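Velton Opens Resin Recycling and Refill Program to Desktop 3D Printer Owners

VINOTON, September. Velton, a maker of photopolymer resins for desktop and benchtop 3D printers, announced today that its refill program is open to individual owners and small shops. Until now the program was limited to dental labs and schools with a yearly supply contract.

Under the program, customers order resin in a returnable canister. When the canister is empty they seal it, put it back in the box it came in and drop it at a participating counter. Velton cleans the canister, checks the valve and fills it again. Leftover liquid resin of up to 280 milliliters can stay in the canister and is cured and disposed of by the company at no charge. Resin from other makers is not accepted.

The contract version of the program ran for two school years. In that time 1166 canisters were returned, and the company changed the cap twice after customers reported that the first design was hard to close with gloves on. The current cap has a wider grip and a seal that can be replaced without tools.

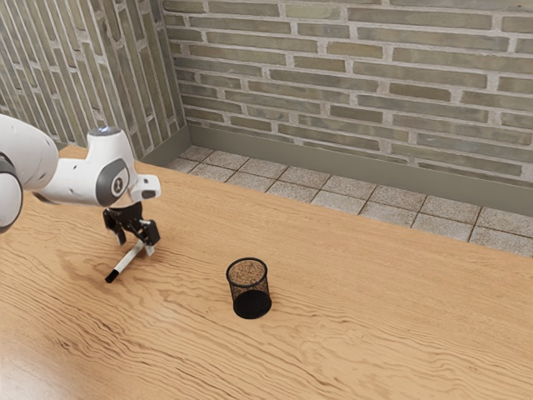
Orders from individual owners will be handled by Ondard, which already ships Velton resins to labs in the region. Ondard will keep four resins in stock in the returnable canister at launch: standard gray, standard clear, a tough resin for working parts and a castable resin for jewelry. The flexible resin will stay in single-use bottles for now. Velton said it separates during long storage and needs more testing before it goes into a canister.

The resins themselves have not changed. Print settings and wash times are the same as for the bottled product, and owners do not need to update their printer profiles. Cure times printed on older bottles also still apply. The canister pours through a spout that fits most vats, and an adapter for narrow vats is included with the first order.

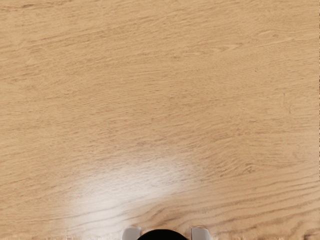
Tabletop seen from above. Computer rendering.

A deposit is charged on each canister and returned to the customer's account when it arrives back at the filling plant. Customers who prefer bottles can still buy them at the current price. Velton has not set a date for ending bottle sales.

The filling line for the program is at the company's Hong building in Vinoton. It can fill 2082 canisters a month on one shift. A second shift will be added if orders call for it. Each batch gets a number that is printed on the canister label and can be looked up on the Velton website, along with the safety data sheet and the fill date.

Counters will accept canisters during normal store hours except on Thursday, when the carrier makes its pickup and the counters close to returns at noon. A list of counters is included with each order.
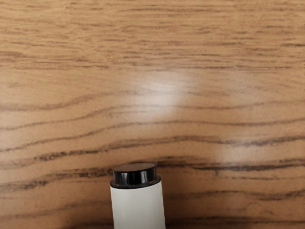
Natnael Birhane said that the refills had cut down on the half-used bottles sitting on the shelf, and that the deposit had been credited without any trouble each time. Birhane added that a larger canister would be welcome, as the tough resin goes quickly when several printers are running.

Velton said a larger size is being looked at for next year. Shops that want to take part as a return counter can apply through Ondard. There is no fee, but a counter needs a locked storage area away from sunlight and heat.

About Velton

Velton develops and fills photopolymer resins for desktop and benchtop 3D printers. Its products are used in dental labs, schools, jewelry workshops and product design. The company is based in Vinoton.

Media contact: Velton Press Office, Hong building, Vinoton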